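Nuswood Community Learning Center
Shared Worktable Gallery

The Nuswood Community Learning Center maintains a shared worktable for residents of all ages. The table is available each Friday from 4 p.m. until closing, and supplies are provided at no charge. This page presents the table in use, together with notes on its surface, mats and stored items. 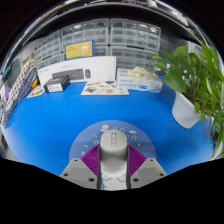
The blue table with a round printed mat. A sun and cloud appear among the small pictures on the mat, and a keyboard-and-mouse box stands toward the back.

About the Table

The worktable was placed in the Purside Room in August, following a request from families who attend the afternoon program. Its bright blue top was selected by Rosalía Soler, who coordinates the room, so that small items would be easy to find against it. The table is wiped down at the end of every session and is kept clear of food and drink.

Round Mats

Mats are offered to each visitor on arrival. They mark out a personal working area and protect the tabletop from scratches. Visitors are asked to return mats flat to the lower shelf. A mat that has become creased or stained should be handed to the desk and not placed back with the others.

Boxes and Stored Equipment

Original packaging is retained for computer accessories lent through the center. Boxes may be left on the table during a session, provided that they are set toward the back and do not restrict the working area. Loans are recorded by Tirta Kwok under the room number, 262. Borrowers should check that all parts are present before signing.

Small Objects

Visitors may bring small household objects to the table for sorting, sketching or simple repair. Items left behind are held at the front desk until the following session. Objects with sharp edges must be shown to a member of staff before use.

Room Arrangements

The Purside Room is located on the ground floor, beside the Drolen Street entrance. Groups wishing to reserve the full table should write to Anselmo Lorente at the front office, stating the number of participants and any access needs. Reservations are confirmed in writing. The room cannot be reserved during the open Friday session.

Use of This Gallery

Photographs and captions on this page may be reproduced in local newsletters with credit to the Nuswood Community Learning Center. Requests for larger copies should be directed to Fergus Gunn, extension 1374.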